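## 3. Harnesses, trays and the sorting task

### 3.1 Where the harnesses come from

The harnesses in this study are short wiring sets used inside countertop appliances built at the Dernberg plant. Each set is put together by hand at an outside shop in Brevwood and shipped in plastic bags. A bag holds harnesses of one part number, pressed flat and folded over so that the bag can be sealed. No tie or clip keeps one harness apart from the next. When the bag is opened the whole lot comes out as a single mass, and the first job on the line is to pull it apart.

We took one delivery of 3000 harnesses as our source. From it, 934 were drawn for the trials described in Section 4, a bag at a time, with no bag split between conditions. The rest went to normal production. Harnesses that arrived with visible damage were set aside before the trials and do not appear in the results. They were logged by Edin Leka on the same sheets the plant uses for incoming goods, which made it possible to check our damage categories against the ones the line leads already knew.

The part was picked for three reasons. It is used in every shift, so the workers were familiar with it. Its branches differ in stiffness, and earlier work at the plant had suggested that mixed stiffness is where most of the tangling starts. Finally, it has ends of different kinds on the same body. Most of the published work on cable tangling deals with a single cord or with loops of the same material, and we wanted a part closer to what people at a bench have in their hands.

### 3.2 How tangles form in a bag or tray

We use the word *tangle* for any contact between two harnesses that does not come free when one of them is lifted straight up by its taped base. A harness that rests on top of another is not tangled. A harness that drags its neighbor for a moment and then drops it is recorded as a *light catch*. Anything that needs a second hand, a shake or a change of direction is recorded as a *hold*.

Holds came mostly from the ends. A spade terminal has an open front and folded sides, and a thin wire can slide under the fold and stay there. Connectors behave in another way. Their housings are smooth and rarely hook anything, but they act as a stopper: a wire loop slips over the housing easily enough in the loose mass and then tightens behind it when the harness is pulled. The twisted pairs hardly ever took part as the catching side. They are stiffer than the single wires and tend to lie across the pile – pushing other wires aside more often than wrapping around them.

The single wires are the soft part of the harness. They keep the bend that the bag gave them, so a harness folded in half for shipping will sit on the bench as an open loop for a good while after it has been unpacked. These leftover loops matter because they give every other end something to pass through. Serena Testa tried straightening the single wires by drawing them through two fingers before they were laid down. It helped, but the time spent was greater than the time saved, and workers on the line said they would not keep it up through a shift. We dropped it as a condition after the pilot.

### 3.3 Trays

Before the study, the line used gray cardboard boxes with straight walls. They were cheap and easy to replace, and they had two drawbacks. Dust and short bits of cut wire gathered in the bottom seam, and the walls were high enough that a worker had to reach in with a bent wrist once the pile got low. The boxes also wore out at the corners, and terminals caught in the frayed edge.

The plastic trays we brought in were bought from Grestard, a supplier of kitchen and catering goods, and not from an industrial dealer. They are wide and shallow, with sloped sides and a rim that can be gripped with gloves on. The slope turned out to be useful in a way we had not planned for. A harness that is pushed toward the side rides up the wall a little and separates from what is under it, so workers began to use the wall as a place to pull against. Primo Mancuso saw this first during the pilot and we added a column for it on the observation sheet.

Tray color was a matter of some argument. A white tray hides white connectors, and a dark tray hides black wire. Blue was ruled out because of the tape. Yellow-orange stands apart from most of the colors on this part, the yellow lead being the obvious exception, and workers accepted that because the yellow wire is twisted with the green one and is never looked for alone. The plant asked for the same color on both sides of the line so that trays could be moved between stations without sorting.

### 3.4 Workers and instructions

Six workers took part, all from the regular crew at Dernberg. Each had handled this part number for at least one full season, and none was new to the bench. They were told to take one harness at a time from the tray, free it if needed, check its ends and lay it in the outgoing rack with the tape facing the operator. They were not told how to pull, and they were free to stop and clear a bad tangle with both hands. Pay was not tied to speed in any of the sessions.

Efe Edet and Chia-jung Siu scored the sessions separately. Where their scores differed, the two went over the sheet together and settled on one entry, and the first scores were kept so that agreement could be worked out later. Most of the disagreements were over light catches. A light catch lasts a very short time, and a scorer who is looking down at the sheet will miss it.

All trials were done in September at the normal bench height and under the normal ceiling lights. We did think about using a tent or a diffuser over the bench. The line has neither, and results from a better lit bench would have been of little use to the people who asked for the study.

### 3.5 Fill level and layout

Two layouts were compared. In the *heap* layout, a bag was opened over the tray and emptied, and nothing was done to spread it. In the *spread* layout, harnesses were separated by the person filling the tray and laid down with space between them, which means a tray takes fewer parts and has to be refilled more often. The refill work was timed and added to the spread condition, as otherwise the comparison would only have moved the labor from one person to another.

The layout changes what the worker looks at. With a heap, the eye goes to whichever end sticks out, and the pull starts from there. Pulling from an end is the worst choice for this part, because the load goes through the crimp and the rest of the harness follows in whatever way it can. With a spread tray, the taped base can be seen and reached from the start. Workers shifted to it without being asked, although one kept pulling from the connector all the way through and is treated separately in Section 5.

### 3.6 The taped base as a pick-up point

The taped base is the one place on the harness where all the branches can be held together, and we treat it as the proper pick-up point in the rest of the paper. Tape on this part is a short band, so there is little room to hold, and a grip that lands too high closes on one branch and lets the others swing. In Figure 2 the hold is on the light blue band itself, and the branches go their own ways from there: the green and yellow pair runs up, still tightly twisted, to its small white connector, while the black and red wires curve off side by side and a spade terminal on a short wire points out close to the base. That terminal is the end we worry about most, as it sits low and can reach a neighbor before the harness has cleared the floor. The second harness, lying free on the left in a rough open loop, has the kind of shape described in Section 3.2. Glare on the tray floor is also plain to see – a bright white patch on the glossy plastic – and it falls near the terminal, where a silver part is hard enough to pick out already. A matte tray in the same color would be our first choice for any repeat of this work, and Costa, the plant's second site, has since asked for one on its own line. 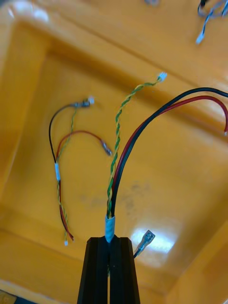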